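Category: Infant sleep EEG > Recording and export > Open tickets
2023-06-17, posted by Liviu Moldovan

Ticket 1713. Sleep recordings from Andthorpe drifting out of step with the event markers

Problem: overnight EEG files from the babies' sleep study come off the Nông amplifier fine, but once they go through Flasisero the markers (lights out, feed, nappy, cot check) land late. Small at the start of the night, bad by morning. Parents' diary says feed, trace says baby fast asleep. Can't score it like that.

Who's affected: Andthorpe only as far as I can tell. Other site hasn't complained but they don't use the tablet for markers, they type them in after.

Log, newest at the bottom

First look. Opened the same night in Derkano instead, raw file, no import. Traces look clean. Markers aren't in there at all because Derkano doesn't read the marker file. So no help on the drift but the recording itself isn't damaged, good.

Checked amplifier clock against the wall clock and the tablet. Tablet was 7 seconds ahead at the start. Annoying, but that's a fixed gap and wouldn't grow through the night. Corrected anyway.

Short test, no baby, leads on the dummy head, 20 minutes, tapped a marker and tapped the electrode at the same moment. Start and end both line up. Thought it was fixed. Wasn't.

Longer test, left it running while I did the consent forms. By the end, marker was visibly behind the tap. So it does grow, you just don't see it in a short one. Should of done the long one first.

Theories at this point:
- sample rate written wrong in the header
- import is dropping chunks when the wireless link hiccups
- tablet going to sleep and its clock catching up badly

Tablet one ruled out. Switched off sleep mode, plugged it in, same drift.

Header: amplifier says one rate, header says the same rate. Ruled out unless they're both wrong, not going there yet.

Dropped chunks then. Went through the link log for the worst night. 70 gaps. Most are tiny. When there's a gap the amplifier keeps its own count going, so the raw file is honest about it, but Flasisero just butts the two ends together and carries on. Trace gets shorter every time, markers don't. That's your drift.

Confirmed by adding up the gap lengths for that night and comparing with how late the last marker was. Match. Very happy with that.

Why only some nights: the receiver. When it's on the shelf behind the cot the gaps are bad, on the near side of the bed hardly any. Metal cot frame I suppose, plus a parent sat in between holding the baby half the night. Not going to ask anyone to stop doing that.

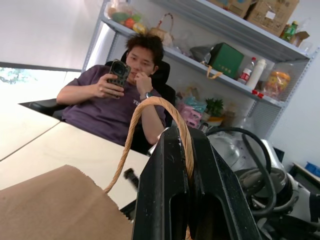
Andthorpe, sat at the table with a phone.

Workaround for now (all sites please, not just us)
1. Import with "pad missing samples" ticked. It's under advanced and it is OFF by default.
2. Don't use "tidy gaps". Looks helpful, does the opposite.
3. Receiver goes on the near side, cable taped to the floor.
4. Re-import any night already scored. Old scores for nights with hardly any gaps are probably OK but check the last marker agianst the diary before you trust them.

Padded stretches come out as a flat line. Mark them as unscorable, please don't mark them as quiet sleep. Had one come back like that already.

Still open
- Can the default be changed for everyone? Asked Flasisero, they've got the worst night and the link log, waiting.
- Do spindle counts from the October batch need redoing? I think yes for Andthorpe. Need somebody above me to say so.
- Spare receiver, ordered, no date.

Status: workaround in place, leaving open till I've had a reply. LM

Recording support desk: use the contact form, quote your ticket number | © Infant Sleep Recording Support | Back to top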